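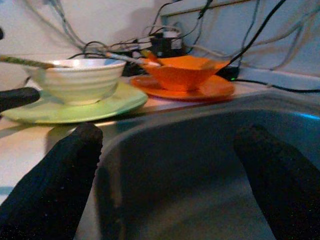

Report on the Visit to the Katene Tableware Workshop and Showroom

Prepared by Lizeth Tello for the Home and Hospitality Studies Program

In June, a group of students and staff from the program visited Katene, a tableware producer that makes bowls, cups and saucers for homes and small restaurants. The visit took place on a Thursday and lasted most of the day. The group was received at 9:30 in the morning by Marleny Arango, who manages the showroom, and Eusebio Echeverri, head of the glazing shop.

The purpose of the visit was to give students a direct view of how everyday dishes are designed, made and presented to buyers. Students had completed the reading on table service and had been asked to bring written questions.

Workshop

Mr. Echeverri led the first part of the tour. The workshop occupies the ground floor and is divided into a forming area, a drying room, a glazing shop and the kilns. It has four kilns, one of which was being relined and could not be viewed up close. Production stands at some 3000 pieces a month, with the heaviest demand in the fall.

Students were shown how a bowl is shaped, trimmed and left to dry before the first firing. Several questions concerned surface texture. Mr. Echeverri explained that horizontal ridges on the outside of a bowl give the hand a better hold and tend to hide small marks from daily use. Faceted shapes take longer to produce, as each flat face must be checked before firing and the edges between faces can lose glaze. He noted that the proportion of rejected pieces is higher for faceted bowls, although he did not give a figure.

The glazing shop was the most popular stop. The group watched a full rack of saucers being prepared and was able to handle unglazed test tiles. Safety glasses were provided. The room is narrow, and the group had to go through in two turns, which put the schedule behind by twenty minutes.

Showroom

After lunch, Ms. Arango received the group upstairs. The showroom is arranged by use, with breakfast, family meals and serving pieces in separate areas. Buyers are encouraged to pick up the dishes and try them together.

Much of the discussion dealt with color. Katene sells bowls and saucers separately, so that a customer may choose a matching set or combine colors freely. An orange bowl on an orange saucer reads as a single piece on the counter. A white bowl on a light green saucer gives a quieter result and, according to Ms. Arango, is easier to add to later. She advises customers to place the utensil in the bowl before deciding, as a patterned or speckled handle can change the look of the whole setting. A long handle also shows whether the bowl sits steadily on its saucer.

Students then worked in pairs to prepare a setting for a small breakfast counter. Wilson Arboleda and Rosaura Paucar, both in their second year, presented theirs to the group. Ms. Arango commended their use of space and suggested a wider gap between saucers so that each bowl can be lifted without touching its neighbor.

Observations

The visit met its purpose. Students reported that the glazing shop and the setting exercise were the most useful parts of the day. The time allowed for the showroom was too short, and several written questions about pricing were left unanswered. Ms. Arango has agreed to reply to these by mail.

For the next visit, it is recommended that the group be divided before arrival and that lunch be moved to 12:30. Closed shoes should again be required in the workshop. Student reports are to be handed in at the program office by the end of the month.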